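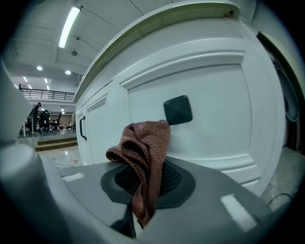 Knobs or pulls on the white cabinets?
Both. Bar pulls on the doors, square black knobs on the drawers. The odd door gets a knob too where a pull would feel wrong.

Sunday, April 8, 2018

Short day. Cabinets mostly. Writing this fast before I forget.

Hardware: Volletti order finally all here, 2 pulls in the box had scratched ends, set aside to send back. Sadia wants to keep them for the shop side. Fine by me.

Square knobs look good but they turn. You tighten, stand back, and its a diamond. Tried thread lock on one, leave overnight, check tomorrow. If that doesn't hold, a dab of hot glue behind the base like we did on the Espinoza job. Do NOT crank the screw, the door panels are thinner in the middle than you think.

Drilling jig: the stop slipped again. Taped it. Needs a real fix before the next set. Pulls go vertical on the doors, high up near the meeting edge. Sadia Orakzai has the template, ask her before making another.

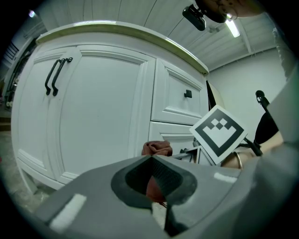 Base unit, pair of doors left, drawers right. Rust cloth down by the toe-kick.

Countertop lip: wiped down with the mild stuff only. The Trolport degreaser is too strong for it, keep it for the floor. Still want to try a 30 minute soak with a damp rag on the glue spots by the wall, then plastic scraper. No steel wool!!

Upper drawer runs OK. Lower one drags the last 11 mm or so it feels like, measured it, yes 11. Runner is probaly out of level at the back. Shim it, don't plane anything.

Cloths: knitted ones are better than the paper towel for the trim, they get into the molding without leaving fuzz. Wash seperate, the rust color might bleed. Need more, Stokenier had them in packs of 20, too many but cheap.

To do
- thread lock check
- jig stop
- shim lower runner
- touch up paint, bottom corners
- email Volletti re scratched pulls (or Sadia keeps them?? decide)
- top trim screw, fill and paint

Rest of the paint can wait til June.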